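How to Sort a Big Box of Mixed Screws and Small Parts

Posted in: Storage and order
Time needed: one long evening, or two short ones
Difficulty: easy, but boring in the middle

When I moved to my present flat I brought with me one heavy box full of screws, washers, hooks, wall plugs and other small things. For years I was putting my hand into this box and taking out the wrong screw. Last January I finally sorted everything, and I wrote down how I did it. The method is simple and it works also for buttons, beads or electrical parts.

What you need

A large table with good light
An old bed sheet, light in color and without a pattern
A muffin pan or several small bowls
A magnet in a plastic bag
A ruler with millimeters and inches
A drawer cabinet or boxes with dividers
Paper labels and a pencil
A trash bag

For the cabinet I use the Kirnik with small clear drawers. It is not the most beautiful, but the drawers have a stop at the back and do not fall out on the floor when you pull too strong. For the larger pieces I have two divided boxes from Clindus. Please do not buy anything before the first sorting is finished. I bought first, and one of my boxes had compartments too short for the long wood screws, so I had to bring it back to the shop.

Step 1. Prepare the table

Spread the sheet over the whole table and let it hang a little over the sides. Roll the edge up on your side, so you have a small wall which stops the round things. Put the lamp low and from the side. With light from the side you see the thread of a screw much better than with light from the ceiling.

Step 2. Pour only a part

Do not pour out the full box. Take 3 handfuls and spread them flat with your palm. If the pieces lie on top of each other, you took too much. A small heap is finished in a few minutes and you feel that you are moving forward. A big heap makes you tired before you start.

Step 3. Take out the steel with the magnet

Hold the magnet inside the bag and move it slowly above the heap. The steel pieces jump to the bag. Carry them to the other side of the sheet, turn the bag inside out around them, and they are free from the magnet. What stays behind is brass, plastic, aluminum and some stainless steel. Plastic wall plugs are now very easy to collect.

Step 4. Make rough groups

In this step do not look at the size at all. Make groups only by kind: wood screws, machine screws, nuts, washers, nails, hooks, plugs, and one bowl for "I don't know." The hand learns this quickly and after a while you can listen to the radio during it.

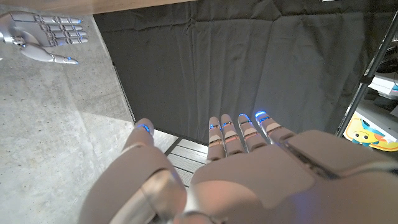
The "I don't know" bowl should stay small. If it is growing, you are probably thinking too long about single pieces, or you need one more group. In my case the missing group was furniture fittings. I had a lot of them, from a Waltley bookcase that I do not own anymore.

Step 5. Throw away

Go through every group and remove what is bent, badly rusted or has a damaged head. A screw with a round, worn head will only make you angry later. Put them in the metal recycling if your town has it. Single screws of a strange size I keep only if they are long or made of brass.

Step 6. Sort by size

Now take one group and lay the pieces in rows, head to head, from short to long. You will see that most of them make natural families. Measure one piece from each family and write the size on a small paper next to it. Please do not mix metric and inch screws in the same drawer, even when they look the same. A nut will go on for one or two turns and then it stops, and the thread is damaged.

My limit is 10 pieces. If a family has fewer, it shares a drawer with its neighbor, with both sizes written on the label.

Step 7. Fill the drawers

Put what you use most at the height of your eyes, and the heavy nails at the bottom. Fill each drawer to two thirds, no more. You must be able to put two fingers inside and take out one screw.

Step 8. Write the labels

I write with pencil on Paulík labels, which come off without leaving glue. Write the kind, the diameter and the length, always in the same order. It also helps to tape one sample screw on the front of the drawer.

How many was it?

At the end I counted mine, only from curiosity. Before, I was sure that I had less than 1,000 pieces. The number was 1,432, without the ones in the trash bag.

Keeping it in order

Leave one empty drawer and write "To sort" on it. Everything that comes out of a pocket goes there, and when it is full, spread the sheet again and start from step 3. Wash the sheet separately from your clothes, and shake it well first over the bathtub with the drain closed.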